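Bivus 泡沫方块套装 使用与布置手册

第三章 铺好桌面,摆好方块

2022年10月修订

读到这一章,说明您已经把盒子拆开、把配件清点过了。太好了,最有意思的部分现在开始!泡沫方块看起来再简单不过,可是一张铺得平整的桌面,加上几块颜色分明的方块,能玩出来的花样比大多数人想的多得多:排序、叠高、按颜色归位、闭眼摸放、两人对摆……本章讲的是所有这些玩法共同的起点,也就是桌面怎么准备,方块怎么放,放完怎么收。

第一次布置请按顺序做完全部步骤。以后熟了,3.1 和 3.2 可以合在一起做,几分钟就好。

3.1 选桌子

1. 选一张平的、稳的桌子。用手掌按住桌子四角轮流压一压,如果有晃动,先调桌脚。方块很轻,桌子一晃,叠好的两层就会错位。

2. 桌面越大越好。我们自己最喜欢大桌面,方块之间能拉开距离,玩“远近摆放”的时候特别过瘾。如果您手边只有小桌子也没关系,把 3.4 里的间距缩小一半即可。

3. 把桌上的杯子、笔、手机和其他零碎收走。桌子靠墙的一侧常常是电线经过的地方,请把电线理到最里边,让它们贴着墙走,不要横在摆放区里。

4. 擦桌子。用拧干的软布擦一遍,再用干布擦一遍,等桌面完全干透后再铺垫子。

注意:不要用含蜡的家具护理剂。蜡层会让垫子打滑,也会沾到方块底面,在浅色方块上留下一圈灰印。

3.2 铺垫子

我们强烈推荐哑光的深灰色桌垫。亮面的桌垫会反光,从某些角度看过去,方块的颜色会被冲淡,边缘也不清楚;白色桌垫好看是好看,可是浅色方块放上去就不显眼了。深灰色刚刚好,几乎什么颜色放上去都很醒目。Lahtinen 系列桌垫有这个颜色,您已有的其他哑光桌垫也完全可以用。

1. 把桌垫卷放在桌子离您最远的那条边上,朝自己的方向慢慢推开。

2. 推开以后,从中间往两侧抚平。遇到鼓包不要硬压,掀起最近的一角,放掉空气再铺。

3. 对齐近侧的桌边。远侧多出一点或者少一点都不影响使用。

4. 新垫子两端会翘。把它反着卷一次,松松地放 2 小时,再铺开就服帖了。冬天(尤其是十二月以后,屋里屋外温差大的时候)可能要放得久一些,摸上去不发硬了再铺。

5. 用粘毛滚筒滚一遍。哑光面容易挂细毛和灰,开始之前滚一滚,方块底面也跟着干净。

提示:桌垫只铺单层。叠两层会太软,方块放上去略微下陷,叠高时就容易歪。

3.3 检查光线和背景

这一步常常有人跳过,我们真心建议您试一次,差别很大!

1. 开灯之后,站在平时摆放的位置,低头看垫子表面。如果能看见一块明显的亮斑,把灯往旁边挪,或者在灯前加一层柔光布。

2. 把一块方块放在垫子中央,绕着桌子走半圈,看它的影子。影子淡而且短,光线就合适;影子又长又黑,说明灯太低,请抬高。

3. 桌后的背景以浅色、素净为好,浅灰的墙面或者一块浅灰背景布都很合适。花壁纸和书架会让人分心,小朋友玩颜色归位的时候尤其明显。

4. 白天靠窗使用时,拉上纱帘。直射的阳光会让深灰垫子发烫,长期暴晒也会使方块褪色。

3.4 摆放方块:基础布局

基础布局只用三块小方块,颜色各不相同。听上去太少了?请一定先从三块开始。块数少,眼睛才会去注意位置和距离,而这正是后面所有玩法的基本功。

1. 从收纳袋里取出三块不同颜色的方块。取的时候用指腹捏住相对的两个侧面,轻轻一提就好,用不着使劲。

2. 看一看六个面。选最平整的一面作为底面。

3. 把第一块放在桌面中间偏左的地方,第二块放到偏右的地方,第三块随您喜欢,只要不和前两块排成一条直线。

4. 拉开间距。三块之间要留得宽宽的,手伸到任何两块中间都不会碰倒旁边那块。标准间距是 17 厘米,可以更宽,不要更窄。

5. 松手时先停一下,再把手指向两侧张开。手指往上抽容易把方块带歪,这个小动作练几次就顺了。

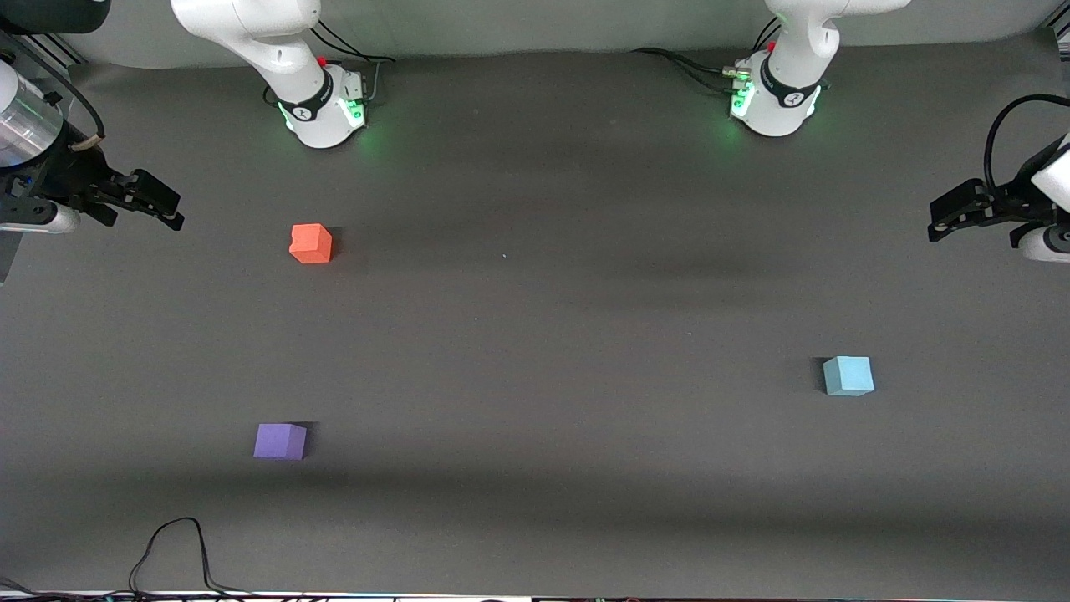 间距定下来以后,就可以给每一块定一个“家”。用可移除的圆点贴纸在垫子上做记号,贴纸要比方块的底面小,方块放上去正好盖住。这样玩归位的时候,掀开方块才看得见答案,很有揭晓谜底的乐趣。记号的位置每玩几轮换一次,不然大家很快就背下来了。

6. 定好“家”以后,先做一轮空练:把每块方块拿起、放回原处,不计时,也不比快慢。放回去的时候尽量让侧面和原来的方向一致。

7. 第二轮换位:把三块方块轮流移到下一个“家”。移动时请把方块提离桌面,不要推着走。推着走会磨底面,也会把垫子上的灰一路带过去。

8. 第三轮叠高:选一块作底,把另外两块依次放上去。对准边,不要只对准角。叠完请从正面和侧面各看一眼,正面整齐而侧面歪斜是最常见的情形。

小心:泡沫方块不可入口。三岁以下的孩子使用时,身边必须一直有成人。发现缺角或者掉屑的方块,请立即取出,不要再放回袋中。

3.5 进阶布局

三块玩熟了,恭喜您,可以开始加难度了!下面几种都是我们自己反复玩、至今没玩腻的。

斜线布局。把三块方块放在同一条斜线上,间距相等。不许用尺子,全凭目测,摆完再量。第一次量出来的结果往往让人大笑。

转角布局。每块方块转一个角度,让它们的侧面互不平行。拿取的时候,手也要跟着转,才能正好捏住相对的两面。这一种特别锻炼手腕,做完请甩甩手,休息一会儿。

镜像布局。两人分坐桌子左右两侧,中间用一条细绳分界,一人摆,另一人照着镜像摆。需要两套方块。Predunix 扩展包里的颜色与基础套装完全一致,混在一起用没有问题。

记忆布局。看十秒,盖上布,把方块收走,再凭记忆放回去。先比颜色对不对,再比位置准不准。建议从三块开始,每次只加一块。

提示:无论哪一种布局,请在桌边留出一掌宽的空白。方块放得太靠边,袖子一扫就掉下去了。

3.6 收纳与保养

1. 收的时候先收方块,再揭贴纸,最后卷垫子。顺序反过来,贴纸容易卷进垫子里,下次铺开就是一团皱。

2. 方块表面有灰,用干的软毛刷刷掉。有污渍,用微湿的布轻轻按,不要来回搓。搓久了表面会起毛,起了毛就很难恢复。

3. 湿过的方块要放在通风的地方晾干,不能用吹风机,也不能放在暖气片上。

4. 装袋时平放一层,不要把袋子塞满。泡沫长时间受压会变形,角会变圆,叠高时就不稳了。已经压扁的方块,取出来单独放一晚,多数能回弹。

5. 垫子正面朝外卷,松松地卷,竖着存放。Bastesus 收纳筒内径 80 毫米,放一张标准桌垫刚好。

6. 收纳处请避开阳光和厨房油烟。

我们的耐用测试是每块方块反复捏取 1,000 次,之后逐个检查边角。家里日常玩耍,只要照上面的办法收放,方块可以陪您很久。

3.7 常见情况

方块放下后自己滑动:多半是垫子上有灰或者桌面不平。先滚一遍粘毛滚筒,再检查桌脚。

叠到第三块总是倒:看看最下面那块的底面有没有粘着东西,再看垫子下面是不是压到了电线。

两种颜色在灯下分不清:换一盏偏白的灯。暖黄的灯光会让相近的颜色混到一起,白天在窗边看就没有这个问题。

垫子上出现方块压痕:属于正常现象,用手掌来回抚几下,放置一晚即可变淡。

方块有轻微气味:新开封时会有,摊开通风一天再使用。

贴纸揭不下来:用温热的湿布敷一会儿,从边缘慢慢揭。请勿使用刀片或酒精。

桌面和方块都准备好以后,请翻到第四章“颜色归位的十种玩法”。第一种玩法用的就是 3.4 的基础布局,方块可以留在桌上,不用收。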